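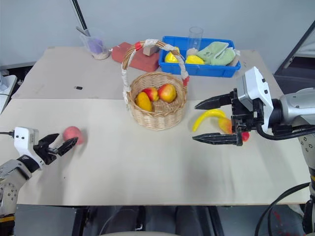 Fig. 1. The basket with a mango and two apples in it, and the peach, the banana and the other mango still on the table.

Home Projects Food & Household Archive Contact

August
By a second-year student, Household Studies, Hendville

Packing a Fruit Basket So It Arrives in One Piece

My grandmother used to bring fruit to anyone who was ill, had moved house or had so much as sneezed, and it always came in a basket with a tall handle. I have wanted to write about those baskets ever since I started this course, so when the summer project list came around with a line that just said "carrying food," I wrote my name down before I had finished reading the rest of it.

What I wanted to find out was simple enough. If you put mixed fruit in an open basket and carry it across town by the handle, what order should you pack it in so that the soft pieces come out looking the way they went in? Most of us do it by eye and put the prettiest thing on top. I do too, or I did.

The basket

I used a round woven wicker one, with an arched handle tall enough to get fruit in and out underneath it. You can see the white tape on the handle in Fig. 1, and the two little red patches on it. Empty, it weighs 700 grams on the Eltar scale in our kitchen at home, and that was more than I expected. I looked at two others before settling on it, one from the Hellström shop that was lovely but much too shallow, and a square one that I could never pack without leaving a gap in every corner.

The fruit

I stuck with apples, mangoes, bananas and peaches. They are what people around here really do give each other in late summer, and they behave very differently. An apple will put up with nearly anything. A mango looks tough but goes soft underneath the skin, where you won't find it until you cut it. A peach remembers every single knock. Bananas are their own problem, on account of the shape — they leave a hollow on the inside of the curve, and whatever you set down beside them wants to roll into it.

How I packed

I tried two ways. In the first, which I called "pretty," I put things in as they came to hand and finished with the best colors. In the second, "heavy first," the apples and mangoes went in at the bottom, leaning on the walls of the basket and on each other, then the banana over them with its curve following the rim, and the peach last of all. Fig. 1 shows the fruit partly in and partly out, with three inside and the mango on the left leaning on the wall of the basket.

With the biggest load I tried, basket and all, the scale said 2,839 grams. My arm agreed with it. The walk was the same each time, 900 meters from our front door to the bus shelter on the Grevwood road, and I did it 8 times, four for each way of packing. I tried to walk like a normal person and not like somebody carrying eggs, which is harder than it sounds when you care about the result.

What I found

The pretty packing lost a peach on three of its four walks, by which I mean there was a brown mark on it by the next morning. Heavy first lost one, on the walk when I had to run for a bus. The apples came through everything. I cut the mangoes open afterward and found one soft spot, in a mango that had been sitting under two apples, so next time I would put mangoes beside the apples and never below them.

The banana surprised me most. Laid across the top it darkened a little where it touched the handle, but it kept the other fruit from hopping about. I had meant to leave it out of the later walks and ended up keeping it in.

I know four walks each isn't many, and the fruit came from the same market stall but on different mornings, so some of it will have been riper to begin with. I would like to try again in the fall with pears, and with a folded dish towel at the bottom. We ate all the evidence, mostly as fruit salad.

Comments (3)

I always put the bananas underneath! Going to try them on top this weekend.

Did the towel idea come from anywhere? My mother swears by newspaper for peaches, two sheets crumpled up.

Please do pears. Ours never make it home from Grevwood.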